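Doblar toallas (sí, otra vez toallas)

El otro día Noemí Sandoval me escribió para preguntarme cómo doblo yo los paños grises de la cocina, porque los suyos acaban siempre hechos una bola al fondo del cajón. Le contesté con un mensaje larguísimo y luego pensé: pues esto va al blog, que para algo lo tengo abandonado desde enero.

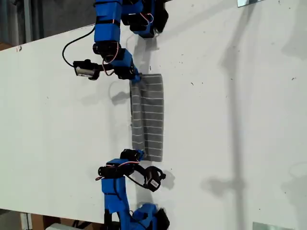

Vestthorpe, 10 feb 2018

A ver, empiezo por lo básico. Yo doblo siempre a lo largo primero. La toalla gris de rayitas blancas queda así como un rectángulo alto y estrecho, y las rayas te hacen de regla: si van torcidas, lo ves enseguida y lo corriges antes de seguir. Con las lisas no hay manera, por eso ya no compro lisas. Una superficie blanca y despejada también ayuda un montón - yo antes doblaba encima de la cama y era un desastre.

Ojo, que si un lado te queda un pelín desplazado no pasa nada. Mi cuñado Karim se pone malo con eso y lo vuelve a abrir todo, pero una vez en el cajón, ¿quién lo va a mirar?

Lo que a mí me costó más fue aprender a coger la tela. Si pellizcas solo la puntita, se te escapa la capa de abajo y tienes que empezar otra vez. Hay que agarrar un buen pliegue, con las dos capas, y llevarlo despacio hasta el otro lado sin tirar.

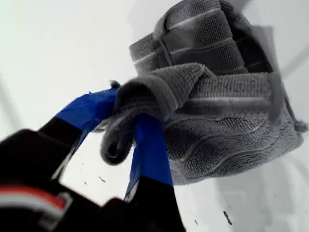 La microfibra, además, tiene su carácter. Se agarra a todo! A los dedos si los tienes secos, al velcro de los delantales, a la otra toalla que tienes al lado... Yo me pongo un poquito de crema en las manos media hora antes y mano de santo. Y nada de suavizante, por favor, que luego no secan.

Para guardarlas uso una caja de Findska que me costó 19 euros y que pensaba devolver, pero le he cogido cariño. Las pongo de pie, con el doblez hacia arriba, y así saco una sin desmontar la fila entera. Las más viejas van aparte, para el coche y los cristales. 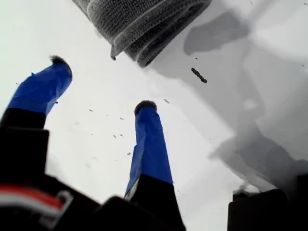 El tejido gris de cerca, en varias capas.

Noemí dice que ella prefiere enrollarlas. Lo probé dos semanas y se me desenrollaban cada vez que abría el cajón, pero si a alguien le funciona, que me lo cuente en los comentarios. La semana que viene toca el armario de las sábanas bajeras, que me da una pereza tremenda.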